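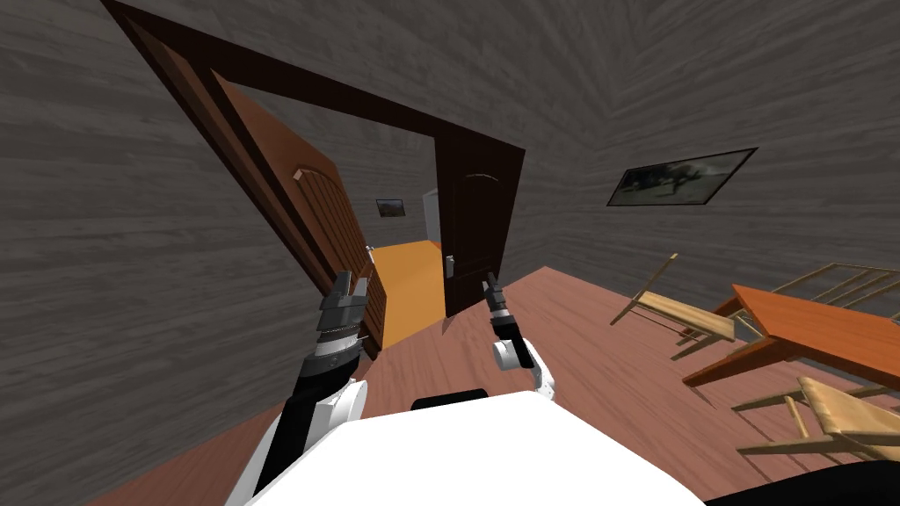 Iddale College, Salazar Hall
Residence hall walk-through, February 2025

Checked before the spring visit days, when families open every door we hoped they wouldn't.

Front entrance, card reader: PASS
Reads cards on the second swipe. Students have come to regard the first as a greeting.

Exit signs, all floors: PASS
Lit. The one by the mailroom points at the exit again.

Stairwell B handrail: FAIL
Loose at the landing. Marked loose in September too, in the same handwriting. Work order sent again.

Fire extinguishers: PASS WITH COMMENT
13 on the list, 13 on the walls. Tag on the second-floor unit is out of date. Prestico to replace it.

Smoke detectors, student rooms: FAIL
2 covered with shower caps. Caps removed, residents written up, popcorn cited as the motive.

Study lounge, posted limit 300: PASS
The limit has never been tested, even in finals week.

Laundry room, dryer vents: FAIL
Lint behind the end dryer could be knitted. Out of service until cleaned.

Extension cords: PASS WITH COMMENT
One power strip plugged into another in the Markmont wing kitchen. Unplugged. Please leave it that way.

Emergency phone, rear lot: PASS
Campus safety answered and asked if this was the test. It was.

Recheck of failed items due before the first visit day. Copy to Housing and to the binder at the front desk.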